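Can a machine do the fiddly jobs yet?
Flotthorpe Repairers' Forum > General chat
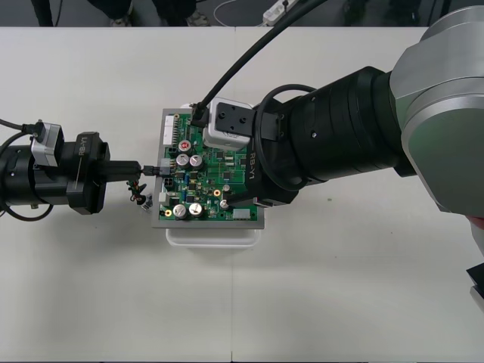
Two arms on one board, small black wire connector held at the left-hand edge

solderpot29
I've fitted connectors for more years than I care to admit, and I always said this would be the last job to go. Now I'm wavering a bit! Holding something that small up against a crowded board is no mean feat, and I'd love to know what you all think.

marrowfat
Lovely bit of kit, but holding a plug is the easy half, my dear. It's feeling it seat that counts - you know that little click in your fingertips. Ask me again after 1,000 boards.

Prins_bench
I'd be kinder than marrowfat. The board is sitting in a tray, and that's half the battle for us humans too (mine skate all over the bench). What would worry me is those thin wires dangling. Wires never lie the same way twice.

teacosy_2
Never mind boards, when will one do my ironing? I paid 3,914 for a new kitchen floor and still mop it myself every Tuesday.

marrowfat
Ironing is harder, teacosy. Cloth is just wires gone flat!

solderpot29
Not sure I agree, a creased shirt can be done again. A bent pin can't, or not happily.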